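News from the Zurkden project

We've been teaching Itero to tidy shelves by showing it how, with one of us holding the gripper and doing the job by hand. I've now done 2330 of these goes and my wrist knows it! The latest batch came from our Brircombe flat, all odd corners and bare brick.

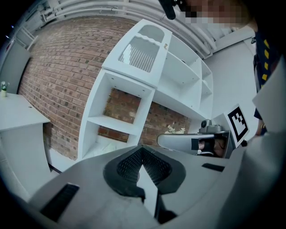 The white shelves at Brircombe, seen from the gripper.

Adding 13 new rooms in September helped far more than extra goes in the two we already had (I'd bet Bakilana the other way, so I owe them cake).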